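Sena Ansah
July 6, 2026

Right, a little thread on colour mixing at the kitchen-science table, as 4 of you have messaged asking how we do it without dyeing the whole house 🧵

Start with red, yellow and blue. Plain water, food colouring, a small amount in each tube. I used to fill them to the top and regretted it every time. Low is plenty, you can still see the colours lovely and clear.
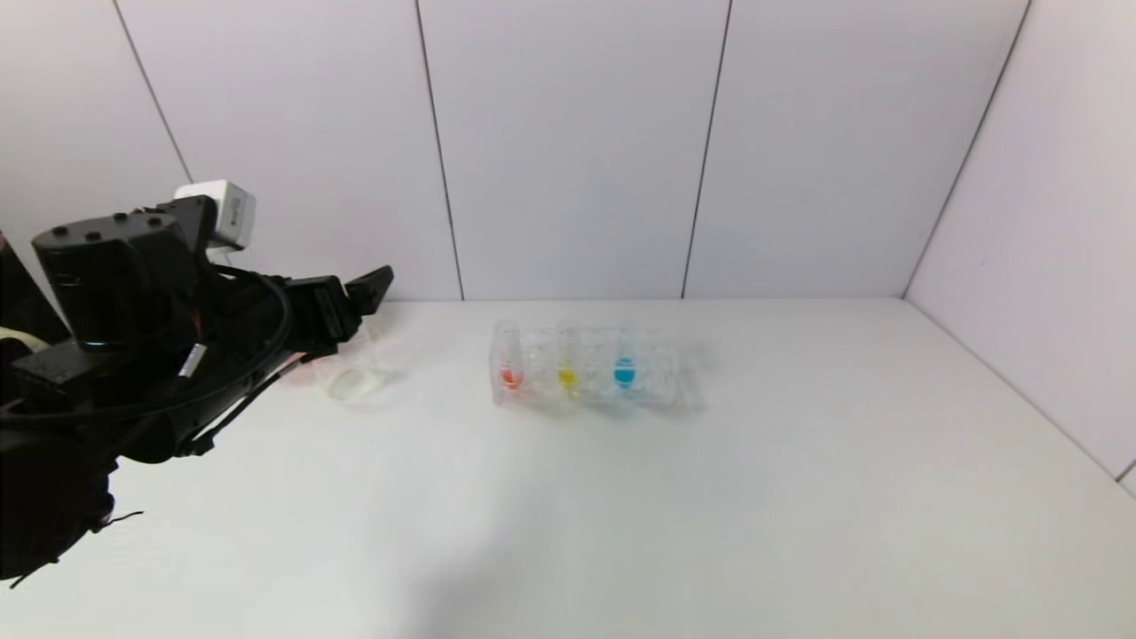 Red, yellow, blue, all lined up in the rack and ready to go!

The rack was the best buy of the lot (thank you Leokadia for nagging me into it). Before that we stood the tubes in a mug and they clanked about and leaned on each other. Clear plastic wipes down in seconds too.

Next up, the little measuring cups. Mine came from Quansah, a bag of 15, and I've lost a fair few down the back of things already. 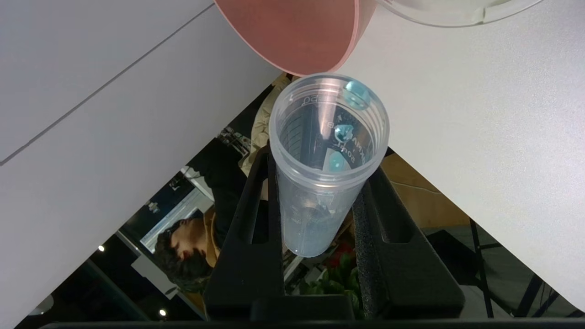 Water beads get their own cup in our house and never share with the liquids. The blue ones are my favourites, and three in a 50ml cup is enough to talk about size and shape and how the light goes through them. Grown-up hands only for these if you've got small ones about, please. They are NOT sweets, however much they look it.

Pouring is where it gets giggly. Elikem likes to go straight for the biggest splosh possible, so we've got a rule now: pick your line on the cup first, say it out loud, then pour up to it and stop.

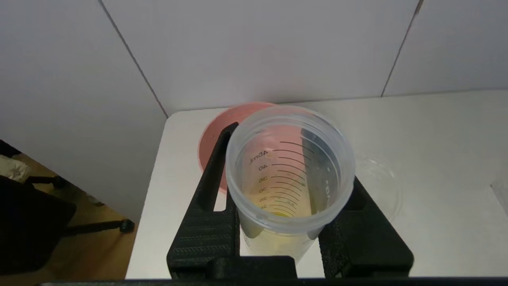 Get down so your eyes are level with the line, otherwise you'll read it wrong and argue about it. We did, for most of last December.

Yellow first when you're mixing, then add the blue a drip at a time. Go the other way round and you'll use up all your yellow trying to get a decent green.

Kwesi wants to know if it works with squash. Trying that next, will report back!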